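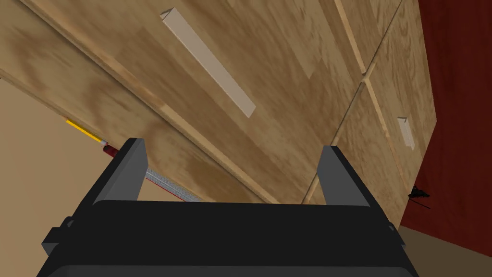
Filed under: Talks and Slides / Water Loss

Night flow and what the meters miss
Speaker notes, Manee Rattanakul

Slide 1. Title. Give name and district, then move on. Mention that the slides will be posted and that handouts have the formulas.

Slide 2. The district. Kaewsai has 2,227 service connections behind a single inlet meter. One pressure zone, no storage tank inside the boundary. Boundary valves are closed, and we proved this with a zero-pressure test before trusting any inlet figure. Skip the map unless someone asks for it.

Slide 3. Terms. Minimum night flow is the lowest steady inflow, normally between 2 and 4 a.m. Part of it is customer use. The remainder is leakage, on mains, service pipes and inside premises. People in the room will use "non-revenue water" and "leakage" as if they were the same. Say once that they differ: non-revenue water also includes meter under-reading, unbilled use and theft.
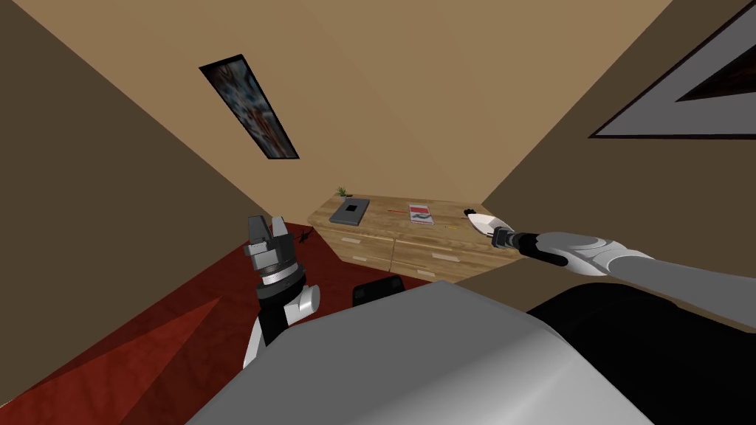 Rendered view, left arm and gripper.

Slide 4. Where the night flow comes from. Walk through the subtraction slowly. Inlet flow at 3 a.m., less metered night use from the large customers, less an allowance for households. The household allowance is the weak term. We used logged values from our own customers where we had them. A textbook allowance would have given a lower leakage figure and we would have stopped looking too early.

Slide 5. Meter age. 1,183 of the connections still have the older Ferkia mechanical meter. At low flow the piston slips and the register stands still while water passes. A toilet valve that weeps all night may never show on the bill. Bench results are in the handout. Point at the left end of the error curve and leave the rest alone.

Slide 6. Stopped meters. 82 accounts showed no movement for three billing periods. Field crew visited each one. Outcomes fell into vacant, seized register, wrong serial number on file, and bypass. The wrong serial numbers took longest to clear. Do not give addresses, even if asked.

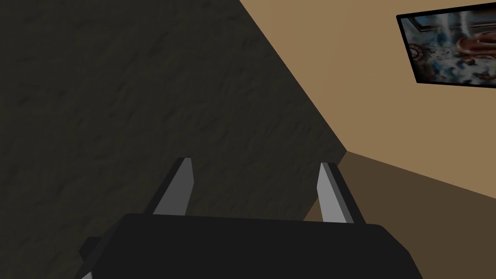 Distribution Section / Network Measurement Team

Slide 7. Logging setup. Loggers at the inlet and at the critical point, 15-minute interval, data sent to Verkuneo overnight. Clocks must agree. In February the inlet logger ran an hour behind after a battery change and the night minimum appeared to move. We corrected the file and kept the original. Recommend that others keep the original too.

Slide 8. Step test at Kurka Road. Valves were closed in sequence, working from the far end back to the inlet. One step dropped the inflow by 200 liters per minute. Sounding on that length found a split collar under the culvert. Warn the audience that step tests stir up sediment and customers will call. Post the notice early, and flush before reopening.

Slide 9. Pressure. Leakage rises with pressure, and the exponent depends on pipe material. Plastic pipe opens up along a split, so it responds more strongly than iron. Show the two curves. If time is short, drop this slide and go to 10.

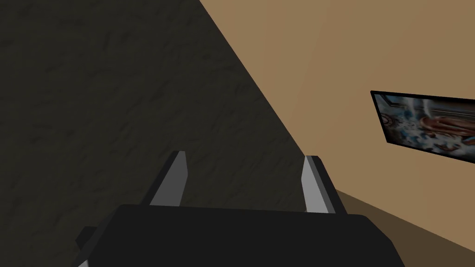 Should old meters be replaced before leak detection starts?
Start with leak detection if the inlet meter is sound. New customer meters change what is billed, and they leave the inlet night flow where it was.

Slide 10. Work order. Verify the boundary. Check the inlet meter against a portable one. Log for two full weeks. Clear the stopped accounts. Then run the step test, and repeat the log afterward with the same interval.

Slide 11. Contact details and handout list. Take questions. The bench test spreadsheet is available by email.

Last updated: February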